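## 4. Findings

### 4.1 Small comforts and where they live

The 78 people who kept diaries for us wrote 1,194 entries between them, and reading those entries was the best part of the whole project. We had asked a plain question: what did you do today to make yourself more comfortable at your desk? We expected thermostats and windows. We got those, but we also got scarves, folded sweaters, a hot water bottle passed between two desks, and a great many towels.

Towels deserve a section of their own. Earlier work on indoor comfort treats clothing as the main thing a person can change without asking anyone, and standard clothing tables have no place for a piece of cloth that is worn for ten minutes, sat on for an hour, and then hung up again. Our diarists moved between these uses without remark. One wrote, "Towel on lap till lunch, then behind my back." Another kept a bath towel in a desk drawer all year and used it as a cushion in summer and a blanket in winter. At Skurudden, where the heating runs late in the day, the same towel could show up in three entries by three different people.

**Figure 2.** Pink terry cloth, folded over, with its looped edge uppermost.
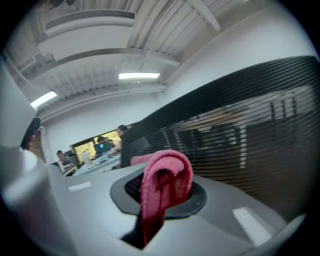 Texture came up far more than we had planned for. Phúc Chu, who did the first round of coding, added a "feel" code on the second day and soon had to split it in two, one for warmth and one for roughness. People liked loops. They described a thick pile as "forgiving" and "kind," and several said they had brought an old towel from home because a new one slid off the seat. We find this delightful, and also useful: friction between a cover and a seat decides whether the cover gets used again the next day, and we know of no comfort survey that asks about it.

Color, by contrast, was almost always mentioned for a social reason. A bright towel was easy to recognize as somebody's own. At Mistamgate, where desks are not assigned, diarists wrote about leaving a colored cloth over a chair to show that they were coming back. This worked well in the mornings and badly after lunch, and the disputes that followed produced some of the liveliest writing in the data.

### 4.2 The chair as a shared thing

Chairs are the second big theme. In buildings with assigned desks, a chair was adjusted once and then forgotten. In buildings without them, it was adjusted all the time, and the diaries are full of levers, knobs, and squeaks. We coded 26 entries as "chair search," meaning that the writer had walked through at least one other room to find a particular chair. Some of these searches were epic! One diarist at Mistamgate recognized her favorite by a scratch on the base and found it twice in one week in the same meeting room.

Back material split our diarists neatly into two camps. The mesh camp praised airflow and wrote most of its entries on warm afternoons. The padding camp wrote in the mornings, when an open weave lets a cold room in. Both camps added cloth. For the first, it was a thin layer against sweat; for the second, it was insulation. A single chair could therefore be "too hot" and "freezing" within one day, and we think this explains part of the disagreement between spot surveys taken at different hours.

Armrests drew less praise. Many entries mention lowering them to get closer to the desk, and a few mention using them only as a rail for a jacket or towel. We had not thought of an armrest as storage, and now we can't stop seeing it that way.

The prompt we sent through the Skulus diary tool asked only about comfort, never about furniture, so the amount of writing on chairs is the diarists' own doing. In the December round we added a free-text box for "things you touched to get comfortable," and chairs led that list as well. The longest answer came from Lục, our smallest building, and gave a full account of lending a seat to a colleague with a sore back, getting it back at the wrong height, and deciding that the new height was better.

**Figure 3.** An office chair with a tall black mesh backrest, dark seat, and thin armrest.
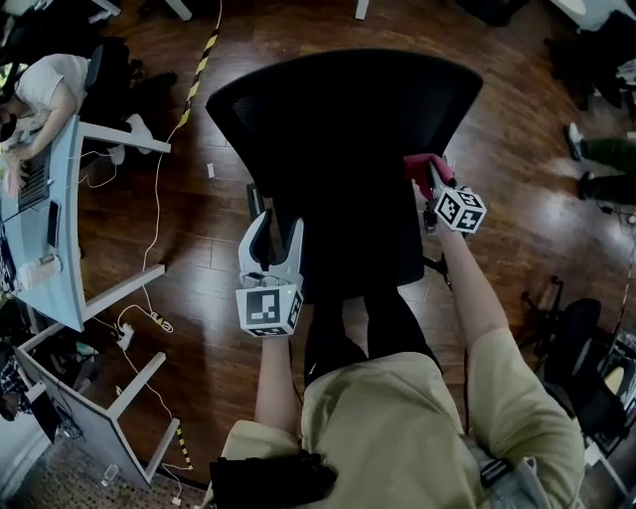
### 4.3 Asking before adjusting

Opening a window was nearly always written up as a conversation. Moving a towel or a chair lever was not. This difference held in every building, and it shaped when people acted: private adjustments came early, often in the first minutes at the desk, while shared ones were put off until someone else complained. Several diarists recorded waiting most of a morning for that first complaint, and two admitted to sighing loudly to speed it along. We return to this delay in Section 5, where we compare it with the temperature logs.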